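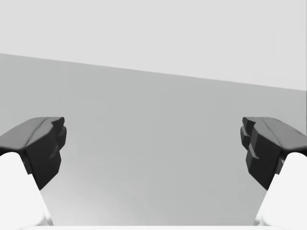
Nimlow opens its simulation lab to the public, biscuits included

WUVDALE, Sep 16, 2021 — Robotics software firm Nimlow will open the doors of its Wuvdale lab to the neighbours for the first time, giving locals a chance to watch a two-handed robot tidy a table that does not exist.

The robot does not exist either, at least not on the premises. Everything visitors see will be happening inside Jurska, the simulator the company has been building since it moved into the old Kelmendi carpet showroom on the high street. The carpet is still there. Visitors are asked to wipe their feet out of respect.

"People walk past and ask when the robots are arriving," said Edin Vukčević, who founded Nimlow and still answers the front door. "I tell them they're already in, and then I show them a monitor, and you can see the light go out of their eyes. We would like to do a better job of that."

To that end, the lab has prepared 4 demonstrations, each with a commentary from the person who wrote the code and a big screen at the front. The main one is the tabletop session, in which the simulated robot is given some ordinary grocery-style items and asked to pick them up and put them down somewhere else. Vandana Katiyar, who leads the manipulation work, will narrate.

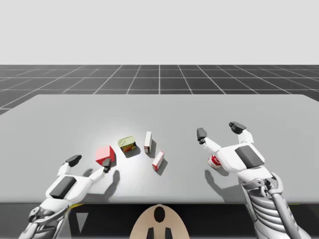
"A cube is polite," Katiyar said. "It has flat sides and it stays where you left it. A can on its side has its own plans. I've spent a good part of my adult life arguing with cans, and I'm looking forward to doing it in front of an audience."

Jurska ran the tabletop session 1411 times in June, a figure the company offers without saying how many of those went well. Sorin Karagiannis, who keeps the logs, will have a selection of the worst runs on a loop near the tea urn. Early staff favourites include one known around the office as The Flick.

Visitors can also have a go themselves. Two hand controllers will be set up at the back of the room, one per robot hand, so that pairs can find out how well they get along. Karagiannis and his brother-in-law tried it last week and are speaking again. Children are welcome and have so far been better at it than the engineers.

Velimir Tomić will give a short talk on how the simulator handles contact between a fingertip and an object. He has been asked to keep it to 3 slides and has agreed to consider it.

"There's a real question in there about how much you can learn from a table made of numbers," said Kastriot Spahić, head of research. "We think it's quite a lot. Come and disagree with us. There's parking behind the bakery."

The lab holds 102 people, according to the sign left by the carpet people, and entry is free. Bookings can be made through the Nimlow website or by knocking. Tea, coffee and biscuits are provided — all of them real.

Media wanting time with the team or a turn on the controllers before the public arrives should contact Edin Vukčević at the Wuvdale office. Please let it ring, as the phone is in the other room.

About Nimlow
Nimlow makes simulation software for people who build and program robots. Its main product, Jurska, lets them drop things thousands of times without having to sweep up.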